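Drimach Student Programs Help Desk
Ticket 2979: Nominated students shown as "Not Eligible" for the July session
Opened by: Simard Middle School, counseling office
Category: Nominations / Student Portal
Status: Pending school confirmation
Feb 12, 2023

Original message

Three of our seventh graders were nominated for the Grorneo Youth Leadership Week in July. Their teachers filled in the form, I approved it, and the portal gave me a green check for each of them. Their families then logged in and got "Not Eligible, see your school." I am their school. I have nothing to tell them.

Before anyone asks, the birth dates are right, the grade level is right, and the teacher letters are attached as PDFs. I've opened all of them from the portal and they load fine. The same teachers nominated two sixth graders on the same form and those went straight through.

Reply from support

Thank you for writing in. Please ask the families to clear their browser cache, log out and log back in. This fixes most display problems on the student side. If the message is still there after 24 hours, let us know.

Reply from school

I'll pass it on, but I doubt it. Three families on three different devices would all need to have the same stale page saved, and one of them had never logged in before. One parent also tried it on my office computer this morning with the same result.

Update: cache cleared by all three. No change.

Reply from support

Thank you for trying that. We have reset the eligibility flag on the accounts. Students should now see "Invited." Marking as resolved.

Reply from school

Please reopen. It said "Invited" until the next morning, and now it's back to "Not Eligible." I don't know what your system does overnight, but it seems to be undoing whatever you did. Resetting the flag again would probably get us one more day.

I also went through the accounts side by side. The sixth graders who worked have our campus listed as "Simard MS." The seventh graders have "Simard MS (Brukemov)." We are in the Brukemov district, so neither is wrong exactly, but we're one school and I never typed either of them. Could that be it?
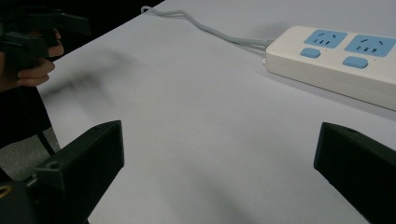
M. Ostrander
Counseling Office, Simard Middle School

Reply from support

Reopened and moved to the data team. You are correct that there are two campus records. The second one, campus code 592, came in with the district's roster file last fall. It has no program agreement on it, so a nightly job marks every student under it as not eligible. The first record, campus code 317, has the agreement. We plan to merge the two. Nominations and letters should carry over.

Reply from school

"Should" is the word that worries me. Last year we were told that essays would carry over after an update, and two of them had to be sent again by students who hadn't kept a copy. Before you merge anything, please answer these:

Will the teacher letters still be attached afterward, or only the names of the files?

Does the nomination keep its original date? The deadline has passed, and I don't want these kids moved to the waiting list for being "late."

What happens the next time the district sends a roster file? If it uses the Brukemov version of our name again, I assume we'll get the second campus back.

I've downloaded every letter to a folder on my side.

Reply from support

Letters stay attached as full files. The original nomination date is kept, and we have added a note to each student's record. On the roster file, we have asked the data team to match on the state campus number instead of the name. That change isn't live yet.

The merge has been run. Can you confirm that all three students now show "Invited"?

Reply from school

All three show "Invited" as of this afternoon. Letters open. The dates are right on two of them. The third has yesterday's date in the list, although the correct one appears when I click into the record. Please fix the list too. Somebody is going to sort by that column when they hand out spots.

I'm not confirming this as resolved until it has been through at least two of the nightly runs. I've told the families to hold off on the deposit until then, and I'd like it in writing that the deposit deadline is extended by eight days for these students.

Reply from support

Understood. The list date has been corrected and the extension is approved. This message can serve as your written copy. Ticket left open.

Reply from school

First night: still "Invited," all three. The list date is correct. Will check again tomorrow before first period.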